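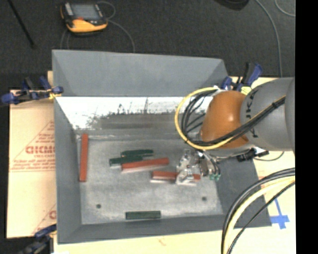
Stitton firm says the robot that tidies up after you is still a good way off

Sunday, December 15, 2019

If you were hoping that somebody might put a machine under the Christmas tree this year that would load the dishwasher, pair the socks and pick the children's bricks up off the carpet, then the people at Studum would like to let you down as gently as they can. They have been working on very nearly that problem in their unit behind the old dairy in Stitton, and their news, delivered over a great deal of tea and a tin of shortbread, is that their robot has got rather good at taking bars out of a bin.

It may not sound like much, and I will admit that on the bus over I had been picturing something with an apron on. But stand and watch for a morning and you do begin to see why everyone in the unit is so fond of it. The arm comes in over a grey bin where a handful of bars, red-orange ones and dark green ones, are lying about at whatever angle they happened to land, and it has to decide which to go for and how to get its metal fingers round it. A bar on its own in the open is easy enough. One lying close against the wall of the bin is a proper nuisance, and so is one that is touching its neighbour.

The project goes by the name of Kusia and began in July with a rather practical question from Moynihan, the ironmonger's and builders' merchant on the Stitton ring road. Anyone who has been in on a Saturday will know the returns bins by the trade counter, where oddments come back all day long in no sort of order. Sorting them out falls to whichever member of staff is least busy, and it is a job that never seems to be finished. Could a robot be left to do it overnight, the shop wondered, when the lights are off and there are no customers to get in the way?

The answer for now is "sometimes". In the latest trial the arm was given 100 goes at picking a single bar out of the bin and setting it down in a tray, and its longest run without any human help was 34. Studum is very pleased with that figure, which in the summer stood at 2. The firm is also quite open that a run of 34 would not get you through a night at Moynihan, where there would be no one standing by to give the bin a nudge.

The team was kind enough to let me have a try myself, using my own hand and keeping my eyes shut, and I am happy to report that I emptied the bin in no time at all, simply by feeling about until I found something. This, I was told, is rather the point. People do an enormous amount by touch and hardly notice they are doing it. When a bar slides away from your fingers you follow it, and when two come up together you shake one of them off. The robot depends a good deal more on having judged things properly before it reaches in, and if the bar shifts at the last moment it often has to go back up and start again.

So what about the house? I did ask, naturally, as I have a teenager and a great many mugs in places where mugs ought not to be. The view at Studum is that a shop floor will come well before a kitchen, and that even on the shop floor it will be the dull and tidy corners first. A bar is stiff, keeps its shape and is much the same as the next bar. A tea towel is a different shape every time you put it down. A cutlery drawer is full of shiny things that lie on top of one another, and a washing basket, in the words of one of the engineers, is "the stuff of nightmares".

There is the matter of the room as well. In the unit everything stays put. The bin has clamps around it, and the arm always knows where it is starting from. At home the chairs move, the dog moves, and somebody has always left a school bag in the doorway. When the team tried an earlier version of the software on a bag of tins and packets, just to see, it took 20 minutes to get the shopping on to a shelf, and the bread was not in a state to be eaten afterwards.

Staff at Moynihan have been following all this with interest and, as far as I could gather at the trade counter, without very much worry. One lady who has worked there since the shop was half its present size told me she would hand over the returns bins tomorrow and gladly, but that she would like to see a robot find the right washer for a customer who has brought in the wrong tap. Her colleague wanted to know whether it could be taught to sweep. I passed the question on and was told that sweeping is, compared with the bins, rather straightforward, and that getting into the corners is the hard bit, much as it is for the rest of us.

The next stage of the work starts after the holidays. The bars will be joined by a mixture of real returns from the shop, beginning with hinges and door handles, and later on (a little nervously, I thought) lengths of chain. If that goes well, a machine will be set up in the back store at Moynihan for a few nights in the spring, with someone from the team sitting up alongside it with a flask.

Studum is opening its doors to visitors one afternoon in the new year, and anyone from Stitton and the villages round about will be welcome to come and see the arm at work and to ask whatever they like. Children should be with a grown-up and everyone is asked to stay on the visitors' side of the rail. The date will be in the window at Moynihan and on the noticeboard in the library as soon as it is settled, and I understand there will be more shortbread.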